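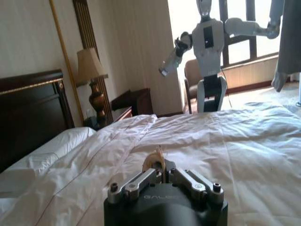

A white humanoid on the far side of the bed, with a black gripper in the foreground.

Robots and the Laundry: A Saturday at Stedeck

By Staff Writer | August
Print this page | E-mail this story
18 comments | 600 shares

I have been promised a machine that folds clothes for most of my adult life, so when Stedeck opened its doors for visitors I took the early train to Stullholm and went in a bad mood. The coffee was good. I'll give them that.

The company has fitted out a hotel-style bedroom, with carpet, lamps, an armchair and a proper big bed with a white duvet. I liked that part. Most demonstrations I've sat through use a bare table under perfect lighting, and nobody I know folds laundry like that. A soft bed is a miserable surface to fold on. It sinks and wrinkles, and white things disappear into it.

The system is called Pillia and the handout said it had been trained on 2,257 folding attempts. The handout did not say how many of those ended in a folded garment. I asked. I got a long reply about data quality and no number.

So, can it do the chore? Watch the hands and decide for yourself. A towel is easy, or easy enough, being flat and square and the same on both sides. Clothes are another matter.

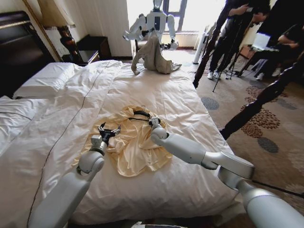
Satin is where I would expect trouble. It slides, it has no stiffness, and a ruffle gives you an edge that is never where the edge ought to be. A person feels for the hem with a fingertip and gives the whole thing a shake. Two-finger grippers can pinch and press, and pressing a slippery garment into a duvet mostly tells you where the duvet is.

I also want to know who lays the washing out. Every chore has a dull first half, the part with the basket and the inside-out sleeves, and demonstrations like to start after it. My own folding takes place at 10 at night with the TV on, and I don't need a technician or a laptop for it.

Later I sat in on a talk by Suksawat, a supplier of hotel linens with an interest in all this. Their view was more sensible than I expected. They don't care about blouses. They want pillowcases done the same way all night long, and they can live with slow. I could believe in that, in a few years, in a back room with a flat table. For homes they had 2 slides and a lot of hope.

I asked about price and was handed a tote bag. It's a decent bag, with long handles, and I carried my groceries home in it. The laundry was still on the chair when I got in.

E-mail this story | Print this page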